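Chapter 6
Learning from Hands: Demonstrations Gathered Away from the Lab

Most of us learnt to fold a jumper by standing next to somebody who already knew how, and a good deal of what follows rests on the hope that a robot might pick things up in much the same way. In Chapter 5 we moved the arm about by remote control and recorded what it did. It worked nicely enough, but it was slow, and it kept us tied to one bench in one room (the same grey bench, you may remember, in every single figure!).

The Plemlow study took a different road. A person holds the gripper itself, with a camera fixed to it, and simply gets on with the job at an ordinary table at home. The arm comes in only later, when the learned policy is tried out. By the end of April the team had 3168 demonstrations from 69 homes, with cloth handling making up the largest share. 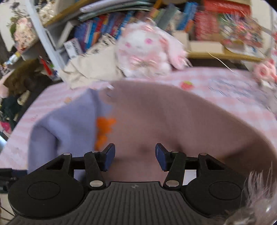
Zarnier wondered, on reading an early draft of this chapter, whether all that household variety might do more harm than good, and whether a learner given 200 tidy demonstrations on a plain surface wouldn't fold just as well. It is a very fair question, and we shall spend most of Section 6.3 on it. The short reply is that the tidy set did perfectly well on the plain surface and rather badly on a patterned tablecloth, where fabric lies on top of fabric and the edges are hard to pick out.

Cloth is awkward for another reason too. It bends and bunches as the fingers close, so one piece may hardly ever present the same shape twice, and the fingers themselves hide part of it from the camera. Section 6.2 looks at how the Neves method copes by using several recent views together, and Section 6.4 goes through the Emier trials, in which more than 80 folds were attempted on tables the learner had not met before.

Before reading on, you may like to look again at the notes on camera position in Section 5.6.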